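Jul 15, 2026
Dye notebook, indigo vat no. 5, continued

OK, picking this up from the page with the blue thumbprint on it. The vat looked dreadful when I took the lid off this morning. In April I would have panicked and thrown more of everything in, but I've learned to leave it alone for an hour first. The surface had gone flat and dull, the liquid underneath was more blue than green, and a strip of test cotton came out a sort of sad dishwater color that mostly rinsed away. So: out of reduction. Fructose again, a heaped spoon dissolved in hot water, stirred in slowly along the wall of the bucket, lid back on.

By lunch there was a coppery skin and the liquid had turned that nice yellow-green, like weak lime cordial. Second test strip much better! It went in for 5 minutes, aired until it stopped changing, and after the rinse there was real color left in the cloth. I pinned both strips to the inside of the cupboard door next to the old ones.

Note on lime: I've been buying the Stonen pickling lime and it has been fine, but this tub had clumped, so I sieved it before weighing. 30 grams for the top-up. Should have written down what I used last time and didn't, so whoever reads this (me, in a month, swearing) please write down the grams.

Cloth for the Prornell order is the heavier cotton twill, all scoured and soaked. I cut it into 14 pieces and labeled every one with a stitched tag, having lost the paper ones in the wash last time. They want three depths of blue and they want them to match the swatches, which were dyed in a different vat in cooler weather, so I'm a bit nervous. Plan is short dips and lots of them. Long dips look fantastic coming out and then half of it ends up down the drain.

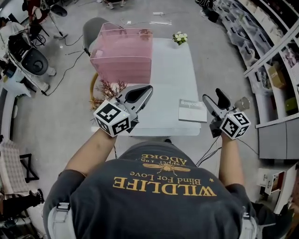
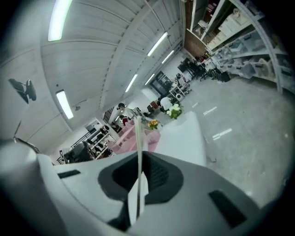 Print is the other thing on my mind this week. Watatance asked whether we could overdye shirts that already have something printed on them, and I said probably, then went home and worried about it. Plastisol just sits there and ignores indigo, so the print stays its own color and the shirt changes around it. Water-based ink is more of a gamble. What I'd love is something like that mustard-yellow WILDLIFE lettering on charcoal, only with the ground a deep blue-black in place of the gray. Warm yellow on dark indigo is hard to beat. But yellow water-based ink in a vat could easily drift toward green, and you can't get that back. I'm going to buy a couple of cheap printed shirts from the thrift store, snip the hems off for controls, and give them six dips each. Must stretch the print a little before the first dip to see if it cracks, and write down which ink I think it is BEFORE dyeing so I can't cheat afterward.

Other bits. The Myung steamer is still tripping the breaker if the kettle is on, so please one or the other. Rinse water: I worked out we went through around 2000 liters on the last big batch, far too much, so I'm trying a still soak in the big tub before the running rinse. First soak came off very blue, second one much paler. Might be able to drop the running rinse to one pass.

pH strips are nearly finished, need the wide-range ones, not the narrow ones I keep ordering by mistake.

Left the vat covered, blanket around it, stirred once at the end without splashing. Twill pieces are in clean water in the gray bin. Light blues get dipped first tomorrow.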